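Celeste Macedo runs the hand-held gripper work at Brestance, where people pick up household objects with a two-finger tool so that a robot arm can later be trained on the recordings. In November her group threw out 568 of them.

"The pads were creeping," she says. "You close on a cup, the pad slides a little on its block, and the recorded finger width no longer matches where the rubber is. On screen it looks fine."

The fault came to light when the arm, running a policy trained on 1,868 recordings, began squeezing too hard. It cracked two drinking glasses at the Rillville site. Rodrigo Zabala was standing at the bench for the second one and got a cut on his thumb.

"I had my hand closer than the rule says," Zabala says. "The rule is written down better now."

Macedo first blamed the software and lost most of a week to it. Abilio Carretero found the cause by pulling on a pad with his fingers. 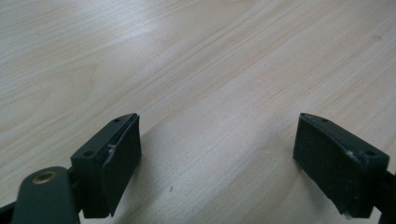
"So now we check by hand before each session," Macedo says. "Open the jaws, push each pad sideways, close, read the width. If it reads off, the tool goes back to Abilio."

She would like a pad held by something stronger than glue. Carretero has drawn one, and it has not been ordered yet.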